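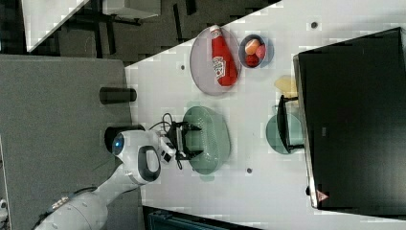

Slide 1. Table setting with plate, small bowl and colander.

Speaker notes: Setting the Shared Table
Wendurau Residential Services, staff development series
Presenter: Deirdre Mac Mathúna

Opening (keep to two minutes)

Good morning, and thank you for coming. I am Deirdre Mac Mathúna and I look after mealtime standards across the Wendurau houses. My colleague Eimear Kinsella will take the second half, on storage and washing up. Please hold questions until she has finished, except where a term is unclear.

Leave slide 1 up during the welcome. Do not go on to slide 2 until the late arrivals are seated.

Points to make from slide 1

The plate is mauve-pink and the tabletop is white. Ask the room how easily the rim can be picked out from the back row. Residents with reduced sight tell us that a coloured plate on a plain surface is easier to find than a white one, and the new crockery order follows their advice.

The small bowl is a greyish blue and holds three pieces of toy food, one orange, one pink and one deep red. Toy food is used in our practice sessions so that the same table can be laid and cleared several times in a morning. Remind staff that toy pieces are washed and put away separately and never go back into a kitchen drawer.

The ketchup bottle is lying across the plate. Invite the audience to say where it should go. Allow a short pause. The house standard is that sauces stand upright, beyond the plate, with the label turned towards the person eating. A plate is kept clear until food is served on it.

The pale green colander is the largest item of the group. It is a preparation item and should return to the kitchen before anyone sits down. Gobnait Lynch asked that this be stressed, as serving dishes and preparation dishes were mixed up in several houses during the November review.

Slide 2. Order of laying

Read the order aloud, slowly. Wipe the surface. Place the plates. Place the small bowls to the right of the plates. Add cutlery and cups. Bring sauces last.

Slide 3. Findings from the review

We observed 472 meals. In 369 of them the table was fully laid before residents were called. In the remaining meals at least one item was fetched after people had sat down, most often a cup or a sauce. Say plainly that this is a fair result and that the houses with the smallest kitchens did well.

If asked about cost: the crockery order came to 1014 pieces, including spares. Ginette Dhillon holds the breakdown by house and will answer in writing. Do not quote prices from the platform.

Slide 4. Involving residents

Laying the table is a task many residents wish to do themselves. Staff should offer it every day and accept a refusal without comment. Where a resident lays the table in a different way, leave it as it is, provided that nothing is hot or sharp within reach of someone who may be hurt by it.

Mention Rin Uchida's work at Stistero House, where the residents chose their own bowl colours and the choice was written into the house plan.

Handover to Eimear

Check that the clicker has been passed over. Copies of the laying order are on the side table by the door, in standard and large print. Feedback forms should be left with Ginette before the break at half past ten.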